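Open Day at Lerkmont
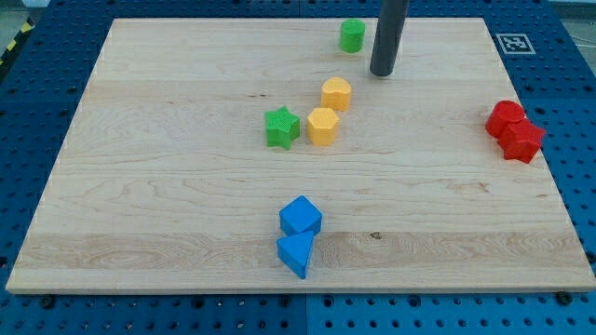 The sorting table, blocks on the board.

Gaetano Dal Bello came at 12 with his granddaughter and stood behind the tape. The guide said the arm had 3,000 hours on it. She said it could push a block wherever you asked.

"Ask it for the heart," Gaetano said.

The girl shook her head. She wanted the red ones, over on the right.

The guide typed it in. Gaetano had packed boxes at Pagano for most of his life, and he put his hands in his pockets.

"Does it get tired?" the girl asked.

"No," said the guide.

"Grandpa does."

He said they should find some lunch.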